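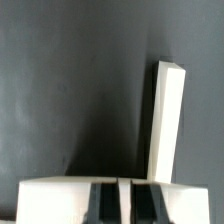 Cooling loop at Prelidmont passes pressure test

3 min read

July 28, 2025

The secondary cooling loop for the beam dump at the Prelidmont accelerator site has passed its pressure test and has been handed over to the controls group. Cuden carried out the mechanical installation. Akpan supplied the heat exchangers and the two circulation pumps.

The loop carries heat from the dump jacket to the site water system. It is filled with deionized water and runs at low pressure in normal use. Total volume is about 300 liters, including the expansion tank. Only one pump is needed at full beam power. The second starts automatically if flow drops below the set limit for more than 7 seconds.

Two flanges on the return line were reworked before the test. The original gaskets had been cut for a different bolt pattern and did not seat evenly. Replacement gaskets were fitted, the bolts were torqued again in sequence, and both joints held through the full test period. The test record and the revised flange drawings are in the project archive under the loop number.

Work now moves to instrumentation. Jonex will install the flow meters, temperature sensors and conductivity probes, then wire them to the local cabinet. Each signal will be checked from the sensor to the control room display before the interlocks are enabled. Until that is complete, the pumps may be run only in local mode, with an operator present in the pump room.

A heat load test follows. Electric heaters will stand in for the beam, and the load will be raised in steps until the outlet temperature is stable at each level. The loop must then log 1,000 hours of running time before it is accepted. Short stops for filter changes do not reset the count, but an unplanned pump trip does.

The current schedule puts final acceptance in December. Groups that need access to the pump room during the heat load test should send their dates to the installation office, including any work on the cable trays above the heat exchangers. The east door will stay locked while the heaters are powered.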